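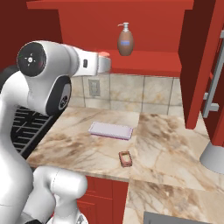
Robots in the Staff Kitchen: What Changes for the People Who Work There
Project report by Lamisi Owusu and Byung-chul Won
Advisor: Young-sook Na

1. How we got started

When we picked our topic back in November, we thought we would be writing about machines, and we ended up spending most of our time with people (and drinking a great deal of their tea, for which we are still thankful!). Henidis is a catering company in Bornham that looks after the small kitchens in office buildings. It wants an arm robot to take over the tidying and restocking between meals, and it is trying out the tasks in a simulated kitchen before anything gets bolted down in a real one. The company let us follow the planning and talk with the crew at its Flurport building.

2. What we did

We read through 2292 lines of the task log that the crew keeps by hand, and we sat down for long talks with 3 people on the early shift. We also watched simulation runs with Ok-hee Shim, who has run the Flurport kitchens for years and knew right away which jobs would give the robot trouble. We had planned a survey too, but only a few forms came back, so we left it out.

3. The work itself
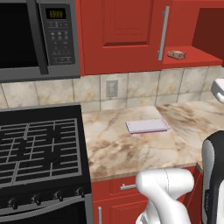 Wiping and putting away sound like the easiest jobs in the building until you try to write them down for a machine. Our first task list had 40 steps, and Ok-hee went through it with a pencil and added more in the margins – which way a handle opens, how far to stay from the stove, what to do with an item that has no set place. The simulated kitchen made her point for her. With the counter running right up beside the gas range, a flat thing lying on the marble is only a short way from the burners, and a person on the crew would shift it without thinking. For the robot, somebody has to decide that ahead of time and put it into words.

4. What changes for the crew

Kyung-tae Hong, the youngest on the shift, was looking forward to less bending and reaching, and he had already asked whether he could learn to set up the runs. The others were more careful. One woman told us that tidying is when she notices what is running low and who has been skipping lunch, and she wondered where that would go. We did not have a good answer for her, and we don't think Henidis has one yet either.

The planned schedule moves roughly 99 minutes a day from tidying to checking and ordering. On paper the hours stay the same. The crew wanted to know who gets called when the arm stops halfway through a job, and whether that call comes out of their break. It was still an open question on our last Thursday there.

5. Suggestions

We would like to see the crew's pencil notes treated as part of the design work, with paid time set aside for them. We also suggest that Henidis write down who may stop the arm and who restarts it before the trial moves to Flurport. Byung-chul would add training for the whole shift, including those who haven't asked for it.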